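4.2 Wardrobe posts and venue tagging

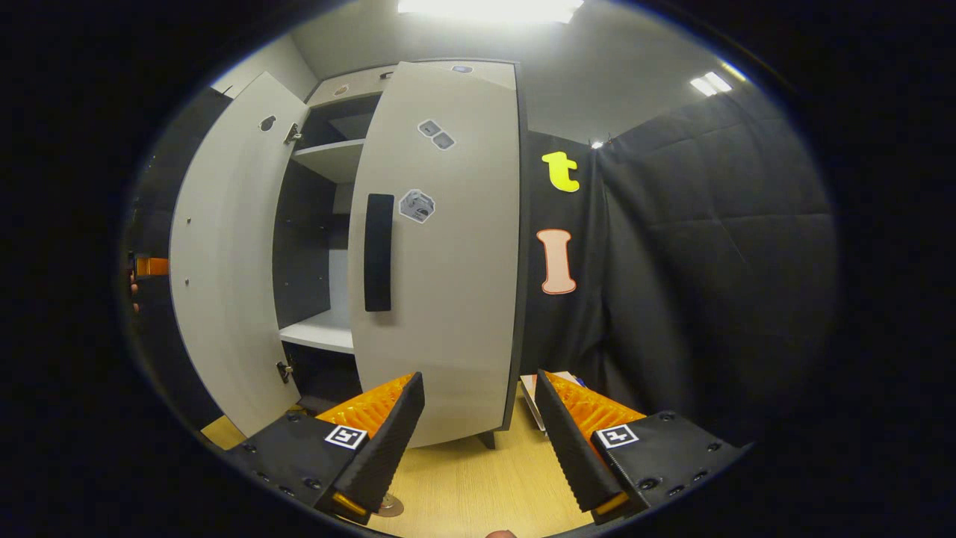 Figure 3. Wardrobe with both doors open.
Venue tagging in celebrity accounts was coded separately from brand tagging, following the scheme in Section 3. A post was counted as venue-tagged if the account holder named a restaurant, salon, gym or shop in the caption or used the location field. Posts in which a venue was named only by a commenter were left out. The corpus holds 2,541 posts from 60 accounts, of which 197 were set in the home. Within this home group, coders had the most trouble with closet and wardrobe posts, where clothing labels, furniture and the room itself compete for the tag. We therefore coded furniture by form alone. A two-door wardrobe with a long black handle, as in Figure 3, was entered as "storage, hinged," and stickers on a door were not treated as brand marks unless a name could be read. Doors standing open did not change the code.

Agreement between coders was lower for home posts than for posts made in restaurants or salons. Most disagreements concerned paid placement. Captions thanking a firm such as Hondero or Correia by name were read by one coder as disclosure and by the other as courtesy. Áine Lynch resolved these cases using the full comment thread and any later edits to the caption. Posts that remained unclear were marked "undetermined" and excluded from the regression.

Location fields raised a different problem. Several account holders tagged a neighborhood when the caption named a business, and two tagged the Tremgate shopping district for visits to stores outside it. In such cases the caption was given priority. Where the caption named no business, the location field was used as entered. Around 20 posts carried tags that had been changed after publication, mainly from Lakia to the name of the street. These were coded by the earliest version available in the September capture.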